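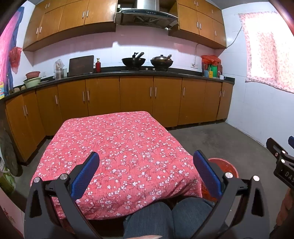 The Hovance comparison covers hand-held grippers, wrist-mounted cameras and the robot-side hardware that has to reproduce what the hand-held tools record. This page collects the questions we get from teams that want to use the results or repeat the tests. Most of them concern the kitchen sessions, where the camera looks out between the jaws: the blue pads stay in view with the jaws wide open, and the second gripper intrudes at the right edge, with the red flowered tablecloth, the stool and the stove behind. That overlap between the two tools is a recurring subject below. Page maintained by Mereana Rewi, last revised April 2022.

What is being compared?

Three things, reported separately: jaw geometry and pad surface on the hand-held tools, lens and exposure settings on the wrist cameras, and playback error on the arm. A tool that records well can still play back badly if the arm's gripper has a different closing path. We do not combine the scores into one number. Readers who want a single ranking will have to choose their own weights; the per-task tables are in the download.

How large is the data set?

The current release has 1896 episodes. An episode starts when the operator presses record and ends at the second press. Episodes with a tracking dropout are kept and marked in the "valid" column, so a filtered copy will be smaller. Do not compute failure rates from the filtered copy.

Why use hand-held grippers at all, when the arm can be teleoperated?

Speed of collection and access to ordinary rooms. A hand-held pair can be carried into a kitchen and used within minutes. The arm needs a base, power, a clear work area and a safety check. The cost is that a person's wrist can reach poses the arm cannot, and some recordings are therefore not playable. We mark these after the reachability pass and report the share for each task.

Teleoperation remains the reference condition. Every task in the set has teleoperated runs to compare against, 100 per task, collected on the bench arm with the Sturo controller.

Which jaw type did better?

It depends on the object. Pivoting linkages that keep the pads facing each other through the stroke were better on boxes, cups and handles. On bags, cloth and other soft items the difference was within the spread between operators. Jaws that swing in an arc move the contact point forward or back as they close, and operators compensate for this without noticing. The compensation then appears in the wrist trajectory, where a policy has to learn it along with everything else.
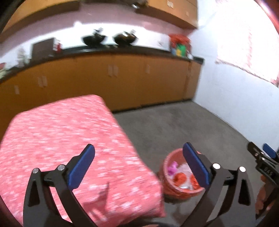

For that reason the tables list jaw opening and wrist pose as separate error terms. A model trained on one linkage and run on another will usually show a depth error at the moment of contact before it shows anything else. If your depth error is small and the grasp still fails, check the pads before retraining.

Does the pad surface matter?

Yes, more than we expected at the start. Smooth pads slipped on enameled and glazed surfaces under side load. Pads with a fine texture held better but picked up flour, lint and grease, and their grip fell off during a session. We now wipe textured pads between tasks and log each cleaning. Sessions recorded before November have no cleaning log and should be treated as unknown in this respect.

Pad color is a separate issue. A saturated color that is rare in the room makes the jaw opening easy to estimate from the image, which is useful as a cross-check on the encoder. Blue works in most kitchens. It works less well over blue dishes or denim, and the segmentation script has a mask for the lower part of the image to exclude the operator's legs.

What lens should I use?

A wide one, with the distortion calibrated per unit. The wide view keeps both pads and most of the work area visible at close range, and it gives the tracker enough fixed structure to hold its position. Cabinet edges and tile joints are good features. Plain walls and bright curtains are poor ones.

The drawbacks are known. Straight cabinet runs appear bowed, the corners go dark, and small items on a far counter cover few pixels. Do not crop the dark corners before calibration. Crop them afterward if your model needs it, and apply the same crop at playback.

We compared 2 lens types in the kitchen sessions. The narrower one gave sharper labels on packages and lost tracking much more often when the operator bent toward the floor. We stopped using it for tasks below counter height.

How is exposure set?

Locked before each session, with the camera pointed at the main work surface. Automatic exposure looks better to a person but changes the brightness of the pads whenever a window enters the view, and the opening estimate drifts with it. With a locked setting a curtained window may wash out to white. We accept that. No task in the set requires seeing anything at the window.

Use a short shutter time if the room allows. Motion blur during fast wrist turns is the most common cause of tracking dropouts in our log, ahead of low texture and ahead of occlusion by the other gripper.

What happens when one gripper enters the other's view?

In two-handed work it happens often, and we leave those images in. The second gripper has the same pad color as the first, so a simple color threshold will pick up three pads or four. The Mishra script handles this by tracking the near pads from their mounting points and ignoring regions that touch the left or right border. It fails when the tools cross. Crossed images are marked, and the encoder value should be used for them.

Removing the other tool by masking a fixed strip at the border was tried and dropped. The strip also removed table edges and objects that the operator was about to reach.

Are the left and right tools interchangeable?

Mechanically, yes. In the data, no. Each unit has its own calibration file, keyed to the unit and not to the hand. If tools are swapped between hands in the middle of a session, end the session and start a new one.

How are floor-level tasks handled?

As their own group. The trash bin task is the one most people ask about: the tool is held low, the bin stands beside the covered table, and the contents are plastic bags that change shape when touched. The tablecloth hangs close to the bin and can catch a jaw on approach. On the arm, the same approach brings the elbow near the table, so the planner is given a larger margin on that side. Red bags in a red liner are also a hard case for color-based object detection, and we suggest depth or a learned segmenter. 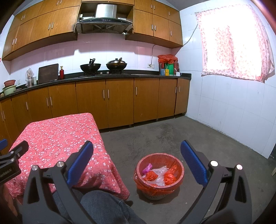

Can the recordings be played back on my arm?

If it has six or more joints and a parallel or near-parallel gripper with a comparable stroke, probably. Run the reachability pass first. It reads your arm description file and returns a list of episodes that stay inside joint and speed limits. Expect the floor-level group to lose the most. Raising the arm base does not help those tasks, and lowering it costs you the back of the counter.

Playback tests here use open-loop replay with objects placed by template. Open-loop replay is a hardware check. It says nothing about how a trained policy will behave when objects are moved.

What controller settings were used?

The Sturo controller ran in position mode with the gripper on a separate current-limited channel. The current limit is listed per task. Early runs used one limit for everything, which crushed thin packaging and dropped pans. Filter settings are in the configuration folder, and they were not changed between tools. If you use another controller, measure the delay between command and jaw movement and enter it in the replay file. An error there looks exactly like a calibration error.

How often should the tools be calibrated?

Camera intrinsics when the lens has been touched or the unit has been dropped. Jaw encoder zero at the start of every session. Check the pivot screws at the same time, as play in the linkage shifts the pad tips without changing the encoder reading. Hold the jaws closed, press sideways on one tip and watch the other. Any visible lag means the unit should be pulled.

How many operators took part?

Operator codes are in the episode table. For each task at least 2 operators used each tool, in alternating order. We publish no other information on operators.

What is missing from the release?

Force data from the hand-held tools, which have no force sensing. Audio, which was never recorded. Tasks with running water or a lit stove are also out of scope for this version.

How do I report an error?

Send the episode code, the file version and the output of the check script to the Hovance mailbox, attention Mereana Rewi. Reports without an episode code are returned. Corrections are listed in the change log, and corrected episodes keep their original codes with a suffix.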